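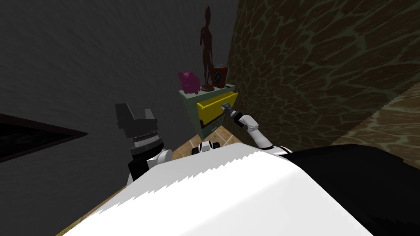

Le tiroir résiste un peu, puis vient. À l'écran, le bras droit du robot s'est étiré jusqu'à la table de chevet vert pâle, la pince engagée dans le tiroir jaune du haut, et je me surprends à retenir mon souffle pour un meuble qui n'existe pas. J'en suis à ma troisième soirée avec Prerar, le simulateur domestique de la maison Zarnis, et je n'ai toujours pas envie d'aller me coucher.

Le principe tient en peu de mots : un robot à deux bras, des pièces d'habitation meublées, une bibliothèque de tâches. On pilote soi-même ou on confie les commandes à son propre programme, et l'on regarde ce que cela donne. Zarnis livre 300 pièces avec la licence de base et 20 tâches déjà réglées, du rangement de vaisselle à l'ouverture de tiroirs. Le reste, c'est à vous de l'écrire, et c'est là que l'on s'amuse vraiment !

**Une chambre, un tiroir, une soirée entière**

J'ai commencé par la chambre, parce qu'elle a l'air facile. Elle ne l'est pas. La table de chevet est coincée dans un angle, entre un mur gris sombre et un autre couvert d'un motif craquelé vert olive, et le robot a besoin de place pour ses épaules. Approchez-le trop de face, le coude se replie mal ; décalez-le, et la petite poignée bleu-vert devient pénible à atteindre. J'ai fini par laisser le bras gauche levé, à l'écart, pour ne travailler qu'avec le droit. La notice suggère l'inverse. Je maintiens.

Le dessus du meuble a son mot à dire, lui aussi : un cochon tirelire rose, une figurine en bois sombre, toute en hauteur, et un petit réveil rouge à cadran noir. Ces objets ont un poids et un équilibre dans le moteur physique. Tirez d'un coup sec et la figurine tangue. La première fois, j'ai applaudi.

Les couleurs changent d'une partie à l'autre si on le souhaite. Tiroir jaune sur caisson vert, murs dépareillés : le goût du décorateur automatique se discute, mais un programme qui a vu défiler des chambres pareilles ne s'étonnera plus de grand-chose. Je me suis attachée à cette chambre-là et j'ai verrouillé ses réglages pour la garder.

**Ce qu'en dit l'équipe**

Glykeria Spanos dirige le développement de Prerar depuis les bureaux de Brurkstead. Nous nous sommes parlé un mardi, en visio, et elle avait un tiroir ouvert sur son deuxième écran. « Les gens nous réclament des cuisines, dit-elle, et je les comprends. Mais le tiroir, c'est un contact long, avec un frottement, une butée, un angle à tenir. Si votre contrôleur s'en sort là, vous avez déjà appris quelque chose. » Son équipe a repris 90 modèles de poignées depuis la version précédente, et cela se sent sous la manette.

**Les bémols**

Il y en a. La vue embarquée, placée au niveau du robot, laisse le corps blanc de la machine manger toute la moitié basse de l'image ; on s'y habitue, mais j'aurais aimé un raccourci pour changer d'angle. L'éditeur de tâches plante quand on renomme un objet en pleine simulation. Et la documentation française s'arrête au chapitre des capteurs.

Côté prix, la licence individuelle est à 800 euros par an. C'est une somme pour un particulier, beaucoup moins pour un laboratoire ou un club bien doté. Le module Lahlou, vendu à part, ajoute le travail coordonné des deux bras – je ne l'ai essayé qu'une heure, le temps de tenir un tiroir d'une main et d'y déposer une cuillère de l'autre.

Ma prochaine séance est prévue ce soir, après dîner. Il reste le tiroir du bas.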